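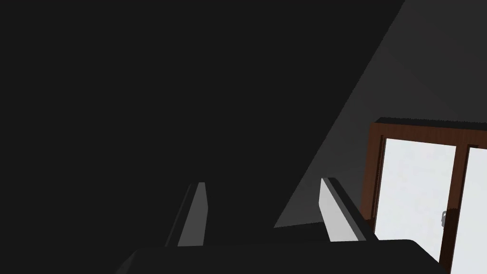
Kamran Sial calls the **Trurneck** "a decent gripper sold with a better simulator," and most write-ups of the kit land near there. Two-finger gripper plus simulation package, sold by Cheema out of Pindham. First shipped in March.

## Kit

Gripper, wrist plate, cable, license for the sim. Price is 328 for the base set, arm not included. Buyers get 4 ready-made rooms with windows, doors and walls, and a wrist view that keeps the fingers in sight. Room lighting can be changed but the menu is burried two levels down.

## Use

Mostly teaching labs and small shops. Trial runs 30 days. Programs written in the sim load onto the real gripper, no rewrite, though finger speed usualy needs a second pass. Older Bomari arms need an adapter, sold seperately.

## Reception

Mixed. Setup praised, manual not. Complaints over dark surfaces in the stock rooms, too little texture for vision work. A patch is listed as planned, no month given.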